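About Wendum

Wendum is a producer of fermented and dried food ingredients, based in Skatholm.

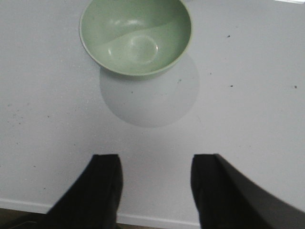
A pale green bowl on a white tabletop.

The business was set up by Lyle Montoya to make rye sour starter for three bakeries. It now makes 35 products, sold to bakeries, restaurant kitchens and makers of soups and ready meals.

Production is split between two sites. Skatholm handles wet fermentation: rye starter, beetroot kvass, white cabbage and cucumber brine. Vessels hold 800 litres each and are kept at a fixed temperature for the full run. Acidity is measured at the start and end of every shift, and a batch is released when two readings in a row fall within the limits on its product sheet. The Grorkitz site, taken over from the Kowalczyk family, handles drying and milling. Mushrooms, caraway, dill seed and horseradish root are dried on trays at low heat, then milled to one of three grades – coarse, medium or fine.

Combined output is around 2000 kg a week, rising in December when orders for beetroot and dried mushroom are highest.

Cabbage and beetroot are bought under yearly contract from growers near Skatholm. Spices are bought by the lot and tested for moisture on arrival. Each pack carries a lot code which links it to the delivery note and vessel record.

Product sheets, allergen statements and samples can be requested from the sales office. Minimum order is one case per product. Orders received before 11 am leave the same working day.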